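April, late, nearly midnight

I am so tired and so happy! We walked up to Prernberg today, the whole way, and my legs are humming. I must get it down before I sleep or I'll lose the bits in the middle, as I always do.

We set off from Skeditlow just after seven with the mist still sitting on the river, and for the first hour I couldn't see a thing except wet gate, wet wall, wet sheep. Then the path goes up through the beeches (steep! far steeper than the map lets on) and somewhere near the top of the wood the light came in sideways and every new leaf was lit up. I stopped so many times that I was told off for it. The leaves are at that stage where they still look pleated, as soft as a baby's ear, and there were wood anemones all down the bank and one early bluebell, properly blue, out ahead of all its friends.

It's 700 metres at the cairn and we had lunch just below it, out of the wind. Cheese and pickle, an orange each, and the ginger cake, which had gone to crumbs in the bag and was better for it. I could see right across to Arai and, beyond it, a long grey line that I'm sure was the sea. Nearly 50 miles of country and hardly a cloud by then. I want to go back in autumn and see it all brown.

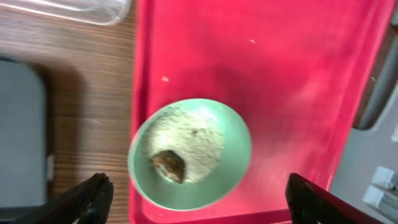

Coming down we took the other side, by the quarry, because I wanted to hear the ravens again. Two of them, doing that lovely hollow knocking noise, and one flipped right over on its back in mid-air and flipped up again as if it had only been showing off. I could have watched for an hour. There was a wheatear too, my first this year, bobbing about on the spoil heaps with its white rump flashing every time it flew.

I did get us slightly lost after the quarry. The stile has gone and there's a new fence, so we went round by the farm track and added a good mile and a lot of mud. My left boot leaks, I know that now for certain. But the track brought us out by the little Uvetine tea room, which was open – first time I've ever found it open! – and we had a pot between us and a toasted teacake that was more butter than bread. Heaven.

17 miles in all, by my reckoning. One blister, left heel, and a sunburnt nose. Bath, beans on toast, another bath.

Must remember: new laces, wax for the boots, ring about the bus times for May. And look up that small yellow flower by the spring, five petals, shiny leaves. I think it was marsh marigold but it seemed too little.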